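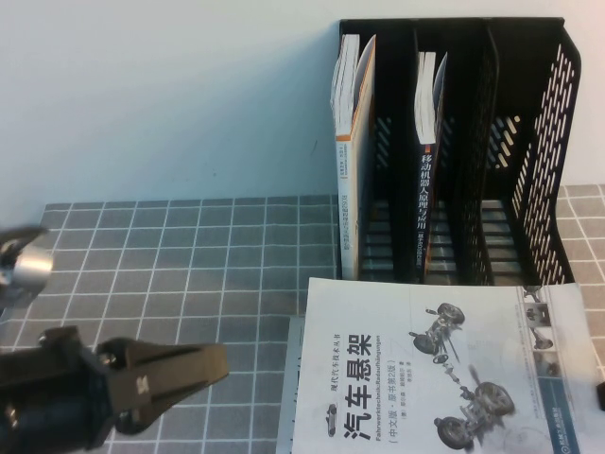
Page last changed: May, 13:02

Grinder and brewer check, Tistham counter
Checked by: Dénes Kiss

1. Power cord and plug — OK.
2. Hopper lid interlock — OK. Motor stops when lid is lifted.
3. Burrs — worn. Replace after next 200 kg.
4. Group gasket — slight leak at left side. Kelemen part on order, two pieces.
5. Steam wand tip — scale in two holes. Descale, recheck.
6. Drip tray drain — OK.

Item 4 stays open until L. Kratochvíl signs.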